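Orkari Open Day: Frequently Asked Questions

Last updated Jun 22, 2022

General

When is the next open day?
The next date is in October. The exact day is posted on the registration page once the building schedule is confirmed. Registered visitors get a message when the list opens.

Where do I go when I arrive?
Use the Vornetti entrance on the parking lot side. The street door is for deliveries and is kept locked. Check in at the desk, sign the visitor sheet, and pick up a badge. The badge carries your group number.

How long does a visit take?
Each group has 60 minutes on site. The demonstration takes 40 of these and the rest is for questions and the walk between rooms. Groups start on time. If you miss your start, ask at the desk for a place in a later group.

Is there a charge?
No. Registration is required, including for children.

The demonstration

Which room is it in?
Room 306. Take the elevator to the third floor and turn left. The room is small, so visitors stand along one wall and rotate at the halfway point.

What will I see?
The session covers how household tasks are recorded by hand before a robot is trained on them. An operator holds a gripper in each hand and works through a short kitchen task, then resets the objects and repeats it. Most repetitions are short. Expect to see the same task many times with small changes in object position.
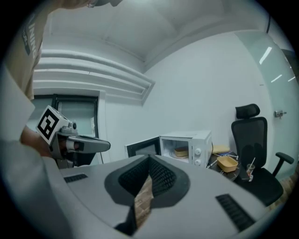 Marker tracking is the method used to recover the position of a gripper during a recording. The pattern has known geometry, so a camera that sees it can compute the distance and angle of the tool it is attached to. On the hand-held grippers the marker is a white cube with a bold black square pattern, mounted on top where the operator's fingers are less likely to cover it. Tilting the gripper tilts the cube with it, and the software reads the rotation from the shape of the pattern. If a pattern is fully hidden, the position for that interval is estimated or the recording is discarded.

Why a microwave?
It has a hinged door, a limited opening, and an interior where the gripper has little clearance. A task that uses it combines several motions that are usually studied one at a time: pulling a door, reaching in, placing an object, and withdrawing without contact. It is also an appliance most visitors have used, which shortens the explanation.

Is the microwave used to heat food?
Not during the open day. The tasks concern handling only.

Will a robot perform the task as well?
Yes, in the second part. The Fimska arm runs in the next room behind a barrier. It is shown 3 times per group. Failed attempts are not edited out or restarted unless the safety stop is triggered.

What is Stan?
Stan is the recording software. It stores the camera streams and gripper positions on a common clock and flags recordings with missing data. A screen by the door of the arm room shows its log during the session.

Why are there other objects on the table?
A policy trained on a bare table tends to fail on a crowded one. The table therefore holds items that play no part in the task, such as the plastic cup with a straw. Their positions are changed between sets. 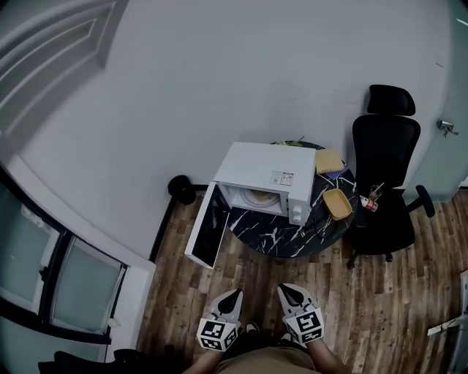 One visitor wrote afterward that the hardest part to follow was how motions made by a person carry over to an arm with different joints, and suggested covering this before the arm is switched on. We have moved that explanation to the start. In short, the recording keeps the path of the gripper tip and the opening of the fingers. The operator's elbow and shoulder are ignored. The arm's own controller works out which joint angles follow that path, and rejects paths it cannot reach.

Can I try the grippers?
Yes, after the demonstration, if time allows. Visitors under 12 need an adult next to them. Trial recordings are deleted at the end of the day and are not used for training.

Practical matters

Can I take photos?
Yes, without flash. Flash can interfere with marker detection. Do not photograph the log screen.

Is the site accessible?
The entrance and elevator are step-free. If you need a chair during the session, note it on the registration form.

Can I bring a bag?
Small bags only. Larger ones are stored at the desk and returned when you hand in your badge.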